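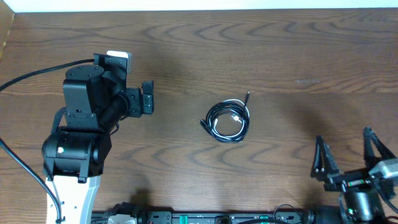 Wing-sze Yang has spent most of her working life measuring how wood moves. She manages the drying yard at Felton, a hardwood supplier outside Grencombe, and she spoke on 2/17/26 about moisture content, seasonal movement and the faults she sees in solid wood tabletops.

Her first point concerned direction. A board changes very little along its length as humidity rises and falls. Across the grain it changes a great deal, and the amount depends on how the board was cut from the log.

"A flat-sawn board moves nearly twice as much across its width as a quarter-sawn one in most species," Yang said. "People buy flat-sawn for the arches in the figure and then build as if they had bought quarter-sawn. The top will tell them in January."

January is when the yard gets most of its calls. Heated indoor air is dry, the wood gives up moisture and the top shrinks. If it has been screwed rigidly to its base, the screws hold it at its summer width until a joint opens or a board splits. Yang recommends slotted screw holes or metal clips that let the top slide across the grain. Glue between a solid top and a cross rail is, in her view, the most common error in amateur work.

Felton dries its stock in two stages. Boards are stacked outdoors on stickers until their moisture content stops falling, then moved to a kiln and brought down to a level suited to heated rooms. The kiln schedule is set by species and thickness. Yang would not give a general figure for time in the yard.

"The old rule is a year per inch," she said. "It is a rule for people without a meter. I have had thin ash ready well before that and thick oak that was nowhere near." 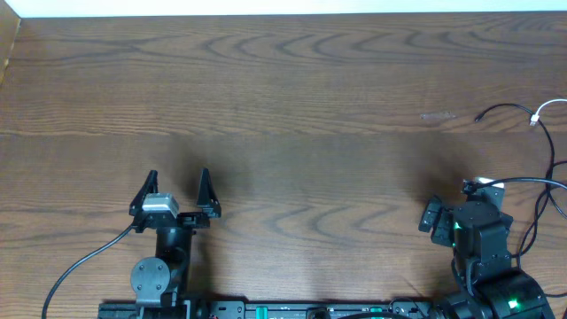 She uses a pin meter for rough sorting and an oven test for anything that matters. In the oven test a small section is cut well away from the end of the board, weighed, dried until its weight stops changing, and weighed again. The loss divided by the dry weight gives the moisture content. The kiln holds over 1,000 board feet, and she pulls 4 sample sections from each load.

Rostam Rahimi, who runs the glue-up shop at Felton, joined the conversation for the questions on assembly. He lets kiln-dried boards sit in the shop for 3 weeks before they are planed to final thickness. Planing too early, he said, produces boards that are flat on the day and cupped by the time the clamps come off.

On the subject of alternating growth rings in a panel, the two disagreed. Rahimi alternates them, so that any cupping shows as a shallow ripple across the top. Yang arranges boards for appearance and relies on the base to keep the panel flat.

"A ripple is harder to fix than a curve," she said.

"A curve is easier to see," Rahimi said. "Customers return curves."

Both agreed that finish slows the exchange of moisture but does not stop it, and that the underside should receive the same number of coats as the face. Rahimi said a top finished on one side only is the return he sees most often – usually from a buyer who sanded and recoated the face at home.

Yang is now comparing air-dried and kiln-dried cherry from the same logs. The boards are stored side by side in an unheated shed, and their widths are measured monthly with calipers at marked points. She expects to have a full year of readings next January.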